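Endcombe Community Help
Sports clubs and teams

Can our daughter switch rugby league clubs after signing for two seasons?
Posted by Bayu Lumenta, October 27, 2022

Hello everybody, and thanks in advance for reading, because I tend to go on. Our daughter is 16 and plays in the halves for the Flollgate under-17s. Last January she signed a two-season form with the club, and we signed it too, as her parents. She was thrilled, we were thrilled, there was cake. Now we're moving across to the Allitz side of the county for my wife's work, and the drive to training will be 40 minutes each way on a good evening (three evenings, once the season gets going!).

Allitz has a girls' side and their coach has been very kind on the phone, but he said he can't talk properly until Flollgate lets her go. Our form mentions a "release" and a fee of $500, and then says nothing more about either one. Do we have to pay that? Will she have to sit out games? I really don't want to leave on bad terms, they've been lovely to her.

Wahyudi Rondonuwu
Hi Bayu, and congratulations on the move, even if it's a headache right now. I was registrar at a club for longer than I care to remember, so I've handled a fair few of these.

Start by writing to the Flollgate registrar, with a copy to the coach. Keep it friendly and short: you're moving, the date, the new address, and that you'd like a release for her. Ask them to confirm by email. Junior forms in our league were mainly there so clubs could plan their squads, and I never once saw a club dig in its heels over a family that was changing towns. Yours may be worded differently, so do read the back page as well as the front.

About the fee, ask what it covers before you offer to pay anything. At my old club the figure on the form was for players who left owing for kit and travel, and if you'd handed in your jersey and paid your dues it was crossed off. If Flollgate says it applies to everyone, ask them to show you where that's written, and then ring the league office and ask them too.
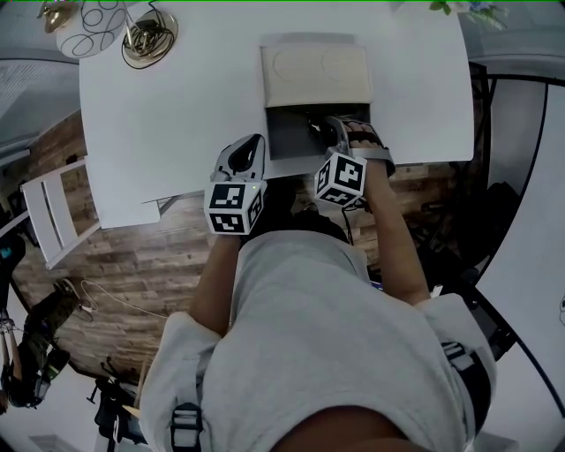 As for sitting out games, that comes down to the transfer date. Our league had a cutoff partway through the season, and anybody cleared before it could play the following round. After it you could train with the new club but not play in the finals, which was hard on a couple of kids I remember. Get the date from the league and not from either coach, bless them, they always think it's later than it is.

And please let her say goodbye to her team properly. My son went back to watch his old side for years.

akbulut_prop
just dont pay the 500 until you see it in writing. my cousin paid his and then had to chase it for 2 months

Bayu Lumenta
Thank you both so much! I've written to the registrar this evening and copied in the coach, who has already replied to say she'll be missed and to bring the jersey back whenever suits. No word on the fee yet. I'll ring the league office in the morning about the cutoff.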